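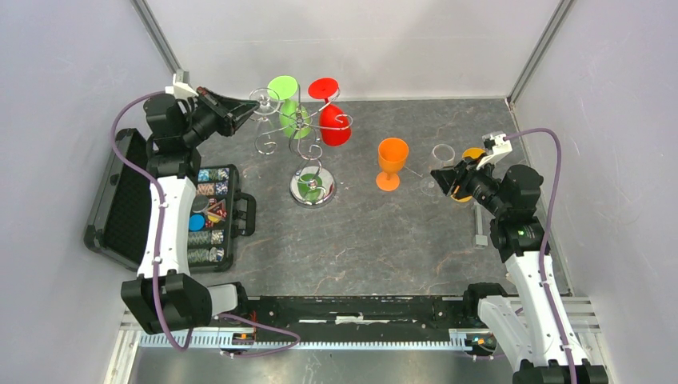 July 2018

Slept badly, up at five, and gave up on bed by the time the garbage truck came. So I sat on the back step with coffee and read the Bošković letters again, the ones in the shoebox from Grandma's closet. I'm still only halfway through them. My handwriting complaints about other people are going to have to stop, by the way, I can hardly read last week's pages in this diary.

The letters are so ordinary! I think I wanted scandal. What I got is old Mrs. Bošković telling my grandmother, over and over, what the plums are doing. The plums are late. The plums are small. A branch came down on the shed and Tusia cried for a whole day (Tusia was the goat, I worked that out from the part where she eats a hat). There's one long letter about the road to Stinov being washed out and how they had to carry the flour up by hand, and I read that one twice because you can tell she was having the time of her life. She must have been furious and thrilled all at once. Mom is like that in a power outage.

Despina Nikolovski came over at ten to help me with the hard bits. She reads the old spelling much better than I do, and she does all the voices, so Mrs. Bošković now has a low growly voice in my head forever. We got through four letters and most of a coffee cake. She thinks the "little one" who keeps having fevers is my great-uncle Pavle. I said it might be the neighbor's boy, and we went back and forth on it and then looked at the family page in the Bible, and the dates fit either of them. So that's still open. I need to ask Aunt Vera before she goes to the lake, and I need to ask her early in the day, when she's in a talking mood.

I've started typing them up. I'm at 30 pages now with the originals in one column and my English in the other, and my English is terrible, it sounds like a washing machine manual. Despina says to leave it rough and get to the end of the box first, then go back. She's probably right but it drives me crazy to leave a sentence lying there like that. There's a word in nearly every letter that I've been putting down as "porch" and she says it's more the place under the porch roof where you'd shell beans. We don't have a word for that! I wrote "porch" again and sulked.

After lunch I went out for folders and ended up buying tomatoes too, and a fan, because ours makes that clicking noise again. Forty dollars for the fan. I carried it home on the bus on my lap like a toddler, and a man across the aisle smiled at it the whole way to Dellberg Avenue.

Hot, hot, hot. The beans are finished, I think. I pulled up one row and left the other because it still had flowers on it, and I felt sorry for it. The cucumbers I put in back in May have climbed right over the fence and are hanging on the other side, so I suppose those belong to Tyra Wallin now. I did call over to tell her to take them. She called back that she'd already had two. Good for her. We talked over the fence until my neck hurt — her sister's wedding, the price of peaches, whether you can freeze zucchini (she says grate it first and squeeze it, I say life is short). She wants to see the letters. Her own family burned everything when they moved, every scrap, and she said it so flatly that I didn't know what to say back, and then the phone rang inside and I had to go.

It was Mom. I told her about the goat and the hat and she laughed so hard she had to put the phone down. Then she told me Grandma used to say "you'd eat the hat too" whenever one of us was whining about being hungry before dinner. I remember that! I'd completely forgotten it until she said it, and I never once wondered what hat. All those years it was Tusia. I wrote it on a sticky note and put it on the shoebox lid so it goes in with the notes when I get to that letter.

Supper was tomatoes on toast, standing up at the counter, with the new fan blowing my napkin around. I should have washed my hair and didn't. I did mend the strap on the blue bag, badly, in the wrong color thread.

Read one more letter before bed, on my own, slowly, with the dictionary. It's a short one. The plums came in after all, so many that they ran out of jars, and could my grandmother please send lids. Tomorrow I have the dentist at nine and I need to put the bins back in, and call Vera.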